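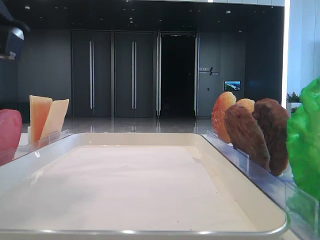

Course Office, Hebden Institute – Unit 16 handout, December 2018

Evaluating a Packaged Product: The Zallach Food Assembly Kit

Purpose of this unit

Students in this course are expected to judge an automation product on its merits before they recommend its purchase. The product under review in this unit is the Zallach food assembly kit, a bench set sold to schools and training centers for the teaching of pick-and-place work. Students should read the notes below before the laboratory session and bring a printed copy with them.

What the kit contains

The kit is supplied in two cartons. The first holds the work surface: a wide, shallow white tray with a raised border and rounded corners, and the clear acrylic holders that stand along its sides. The second holds the artificial food items, the mounting hardware and the printed guide. The robot arm is not part of the kit and must be bought separately. Zallach publishes mounting drawings for the Zavby arm, and all exercises in this unit assume that arm.

The layout used in this course

The tray is the assembly area and is kept clear at the start of each run. Items wait upright in the slots of the holders on either side. The pale wedge-shaped slices go to the left. The brown bread-like slices and the orange-red slice go to the right in the longer rack, which is set at a diagonal to the tray, with the green leaf at its near end. Students who lay out the station for the first time should copy this arrangement exactly, as the taught positions in the course files depend on it.

Points to examine

Access to the items. Upright storage leaves the top of each slice exposed, so that the gripper can come down from above. The slices in the right rack overlap from front to back, and the program must therefore take them in a set order. Note in your report whether the order given in the printed guide is the best one for your gripper.

Clear holders. Acrylic is easy to clean and lets an audience see the items. It is also reflective, and a vision system may find false edges in the walls of a slot. Record every case in which the vision software reports an item where there is none.

Item shape. The leaf has a ruffled surface, and the slices have more regular outlines. A grip setting that suits one group should not be assumed to suit the other. Test them separately and report the results in separate tables.

Lighting. Recessed ceiling lights and polished floors are common in lobbies and exhibition areas, where kits of this kind are often placed. Calibration carried out in the laboratory should be repeated after any move.

Cost and support

The kit is listed at $314. A replacement set of food items is listed at $221, a high figure when set against the price of the full kit, and one that reports must take into account. The supplier offers 2 years of support by telephone and e-mail. The term begins on the date of delivery – a point that buyers who order well ahead of a school year should keep in mind.

Care of the equipment

Wipe the tray and holders with a soft damp cloth. Solvent cleaners are not to be used on the acrylic. Purell or a similar hand sanitizer may be used at the door, but hands must be fully dry before the items are handled.

Written work

Each student will submit a review of the kit addressed to a school that is considering a purchase. The review should state who the kit is suited to, which features were tested and how, and what further equipment the buyer would need. Statements taken from the supplier's literature must be marked as such and kept apart from the student's own results. Late work is accepted only with written permission from the Course Office.

Reading for the next unit: the section of the Zavby manual on tool changes, and the course notes on gripper selection issued in April.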